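Stovoment pick-and-place kit: second progress report
To: Idun Skjelbred, Mollholm equipment fund
From: Naheed Dogar
2 February 2024

Where the money has gone

You gave us 3792 euros to find out whether a small workshop could live with the Stovoment arm. The kit took 2622 of it. The rest is going on spares, which Fosteck sells one at a time and posts as though by canal.

Work since November

Set-up took Boris Vasić two afternoons. The manual promises one, but the manual had help. We have moved on from blocks to the sort of thing people bring in for repair, starting with headphones. A grey headband with blue padding has a great deal of curve and very few places a gripper would call flat, and the wrist camera must find the band before anything else can go right. Pale wood helps with the contrast. The knots in it have twice been offered to us as objects.

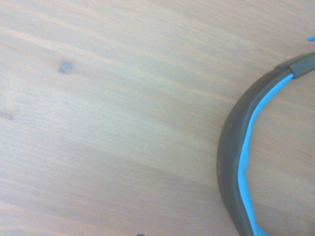
Results so far

Of the last 50 attempts at headphones, the kit managed 31 without a person stepping in. Cups and boxes are no longer worth reporting. Safta Moldovan has rewritten the grip settings and is owed a better chair.

Still to do

Fosteck has agreed to swap the wrist cable, which is too short by a hand. Aurel Crăciun will then run the long test of 2000 picks at the Pîrvu workshop. We need your word on the extra bench hire before he books it.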